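Community help > Schools, clubs and visits

Taking a group to a robot demonstration, what should I expect?
Posted by Balon, 31 March 2021

I look after a Saturday-type club for children aged nine to twelve and we have been offered places at an open day run by a firm called Heritz. They work on robot arms that tidy up, mostly bottles and other rubbish. I have 35 children on the list and the coach has been quoted at 585 for the day, so I want to be fairly sure it is worth it before I ask parents for money.

The letter says there is a talk, a live demonstration and time to look round. It does not say how close you can get or how long the demonstration goes on. Several of mine lose interest quickly if they are stood at the back. Has anyone been? Also, is there anywhere to eat sandwiches?

Cheema
We went at the start of March with a slightly smaller group. The talk was too long for ours. It was the same one they give to adults, with slides about motors, and you could ask them to shorten it. I wish I had.

The demonstration is better. Two arms are bolted to the front of a bench with pale lavender-coloured walls round it, and the work is putting plastic bottles in a bin. That sounds dull but the children watched it closely, mainly to see if a bottle would be dropped.
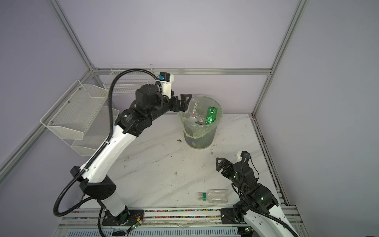
You stand in a half circle and there is room for 15 or so at a time if the short ones go in front. With your numbers I would split into two and ask for the other half to look round while they wait. Tell Heritz beforehand, as they had not planned for that with us and there was some standing about in the corridor.

It is slow. An arm may take a while to line up on a bottle and then back off and try again. I told our lot this on the coach and it helped. The whole demonstration was 30 minutes including questions, and the staff were patient with the questions, even the one about whether the robot gets bored.

They use more than one sort of bin. There is a see-through one and a black mesh one, both with a bag in. One of our girls asked what happens if the bin is on its side, and they said they do try the arms with things lying in awkward places, as bins in a real house are not always standing up.
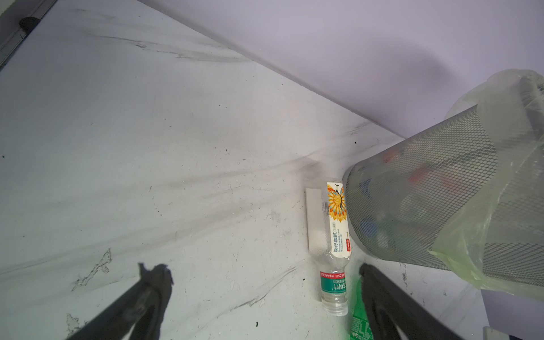 The fingers on the grippers were what most of them wanted to talk about afterwards. If you are planning any follow-up work, picking up bottles with two rulers held like tongs went down well with ours and costs nothing. Try it with a full bottle and an empty one.

Sandwiches — yes, there is a room with tables, but you have to book it. The toilets are on the ground floor only.

Tulano
never been to that one but 585 for a coach seems steep, ring round. we paid less than that for a longer trip

Heritz is near the ring road and parking for coaches is bad. get the driver to drop off and come back

Balon
Thank you both. I have asked for two groups and a shorter talk, and they have said yes to the first and will let me know on the second. I will get another quote for the coach. Do you remember what time you had to be out, Cheema?

Cheema
We had to be out by two, but check with them as that may have changed.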